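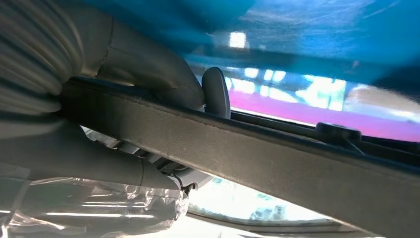 Kerttu Kinnunen told me she would rather drive around with a sagging headliner forever than pull one more rubber seal out of its channel and try to get it back in straight. I laughed, and then I went and wrote half of what you're about to read.

GRINER OPENS TRIM ROOM IN PURNOV, STARTS TAKING BOOKINGS IN JULY

For immediate release

PURNOV – Hi, I'm Bảo Vũ, and I run Griner, the little auto interior shop behind the tile warehouse. We've been doing seats and carpets for years, and people keep asking whether we'll do the bits up top too: the headliner, the fabric-wrapped rails and bars, the seals that run alongside them, and all those tiny black clips you find on the floor mat a week later. Starting in July, the answer is yes! We've cleared out the back bay, put up better lights, and we're calling it the trim room (I wanted a fancier name and got outvoted).

So what do we do in there? Mostly we take worn or stained pieces off, strip the old fabric and crumbly foam, re-cover them and put everything back where it came from. The fabric is a new textured one called Neltemano, and it comes in four colors. I'm partial to the olive-gray, a dull, quiet sort of color that sits nicely next to a black seal. I will warn you that it shows lint. Any fabric like that shows lint. Keep a soft brush in the glove box and you'll be fine.

The part I'm happiest about is the edges. Fabric over a wide flat bar is easy enough, and you could probably do it on your kitchen table. It's the rounded lower edge and the long line where the fabric meets the rubber that give a job away. If the wrap is too thick, the seal sits proud and you hear wind on the highway. Too thin and you get a gap you'll stare at in every traffic jam. We trim each wrap to the channel it's going beside, so please don't ask me to do it while you wait with a coffee. I've tried and the coffee got cold.

Wires, too. There's often a thin one tucked down by the seal, and a lot of the repair visits we get start with somebody tugging on it. Please don't tug on it! Bring the car in and we'll have a look.

A few prices, because I hate press releases that leave them out. A quick check of your seals and clips takes 30 minutes and costs $40, and we take that off the bill if you go ahead with the work. A single re-covered bar or rail is priced once we've seen it. A complete job on a regular sedan, with headliner, all the covered trim and new clips throughout, is $1,773. Vans and wagons cost more and I'll tell you how much before we touch anything.

If you're more of a do-it-yourselfer, we've also put together a 54-page booklet called Đồng, after the street where I learned to sew. It covers removing fabric trim without snapping the tabs, cleaning out a seal channel, picking the right glue, and what to do when you've already snapped the tab (there's a whole chapter, with my own mistakes in it). You can pick one up at the counter. Kerttu has a copy and says she still isn't touching that seal.

We'll have the doors open on Friday until 8 p.m. for anybody who wants to feel the fabric samples, poke around the new bay or get a seal looked at. Park on the warehouse side, the front lot fills up early. If the weather's bad we'll do it anyway, the bay has a roof.

Press contact: Bảo Vũ, Griner, Purnov. Call the shop in the mornings if you can, I'm usually under a dashboard after lunch. Fabric swatches are available for reviewers on request.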